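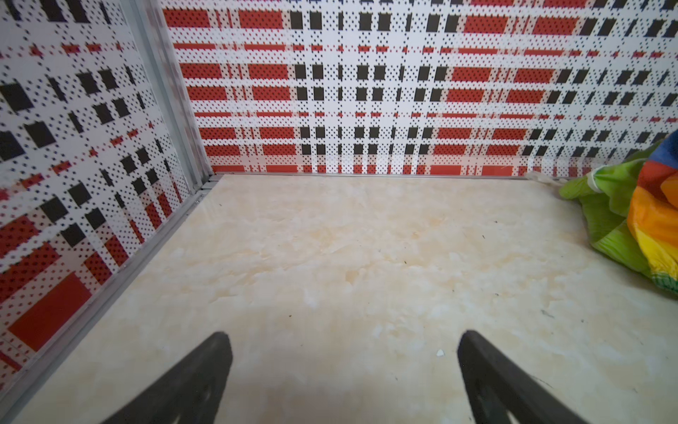 *Slide 4. Left wrist view, gripper open over the floor*

Catrin taught this cell by remote control, one hand per arm. We kept 312 takes out of 481. Say why: most of the rejects were pauses while the operator looked for the cloth.

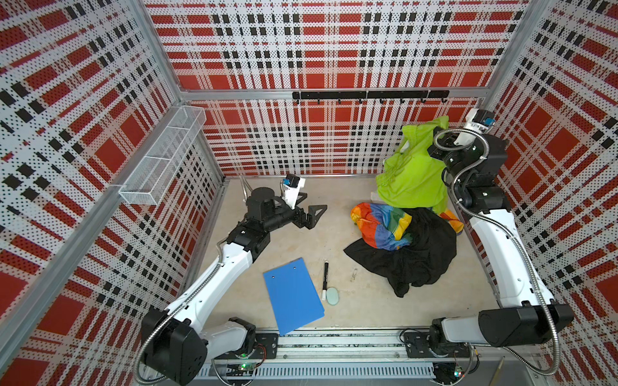 *Slide 5. Fixed view, right arm holding the green garment*

Point out the hook rack on the back rail. Ask who would go for the hooks first. Wait for hands. 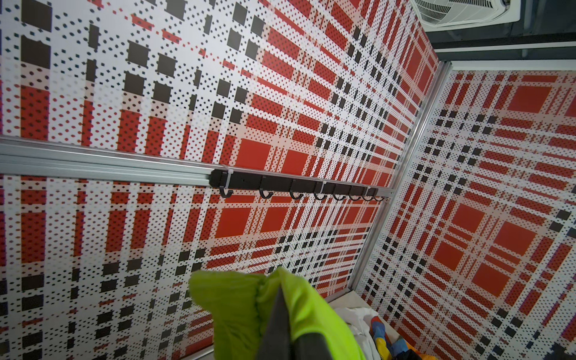
Slow down near the corner. Štěpánka's rule for new operators is 18 practice runs before we record. Next, Dondex numbers.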